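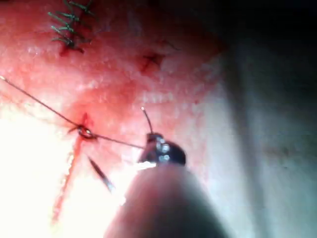

Suture practice, part 2 (a thread)

OK so I promised more from the wet bench and I've been grinning about this one all evening. Green thread, pinkish tissue, and a row of finished stitches with all their little cut tails sticking out both ways. It looks like a feather!! I love it so much.

2/
For anyone new here: I'm learning to close by doing short rows over and over at the Vondotville skills room. Interrupted stitches only for now. Tie, cut, move down, tie again. I keep a tally in the back of my notebook and I passed 213 knots in September.

3/
The thing I'm most into right now is the line of the thread while a knot is going down. Look how straight it runs on both sides of that little loop. When I started, mine drooped all over the place and I'd end up with a knot you could drive a truck through.

4/
And there's still open cut left below the knot, the bright red slit heading toward the lower left. Plenty more row to go! I used to rush this part. Now I put on a podcast and let it take as long as it takes.

5/
Color of thread matters way more than I expected. Dark green on red-pink is so easy to read. I did one whole session with a pale thread from the bottom of the drawer and spent it squinting. Never again.

6/
Tails! I got asked about tails last time. I leave mine short but not stubby. Too short and I worry about the knot, too long and they get caught up in the next stitch and I say words. I do like how they bristle when the row is close together.

7/
Timing, for the people who like numbers (me, I am people): my first row ever took 51 minutes. My best since then is 15, same number of stitches. The Rarik practice sheet says to ignore the clock until your spacing is even, and yeah, fine, the sheet is right.

8/
Spacing is my homework for next time. Also keeping the edges meeting without squashing them together, I tend to pull too hard when I'm excited and I am always excited.

9/
Going back tomorrow at 7 a.m. before the room fills up. If you practice at Wandmont or anywhere else, show me your rows, I want to see everybody's feathers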